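Reading the Psalms Slowly

I've been meaning to write about this since November, and then the choir concert came along, and then my sister's move, so forgive me for being behind! Back in the fall our little Bible study at the Pandville church decided to read all the way through the Psalms, one at a time, out loud, before we did anything else in the evening. I was not looking forward to it. I'd always been a Gospel of Luke sort of person, and I think I had it in my head that the Psalms were mostly for funerals and greeting cards.

Well, we got to Psalm 41 and I had to stop reading partway through. It talks about a close friend, someone who shared the writer's bread, turning against him. I had been carrying around something very much like that for most of a year (I won't go into it) and there it was, in plain words, thousands of years old.
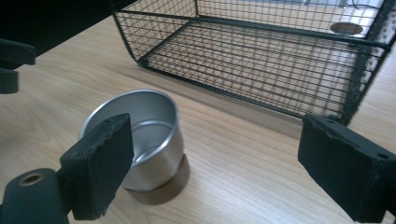 After that I started reading ahead at home, early, before the phone could get hold of me. Psalm 89 took me the better part of a week. It starts out singing and ends up asking God where His love has gone, and I kept going back to see if I'd missed the place where it gets answered. Then there's 117, just two verses long, and I love it for that. I said it in the car all the way to Skirarholm and back.

We have a few left to go. I've peeked at 141, the one about setting a guard over my mouth, and I expect I'll need more than one evening on it.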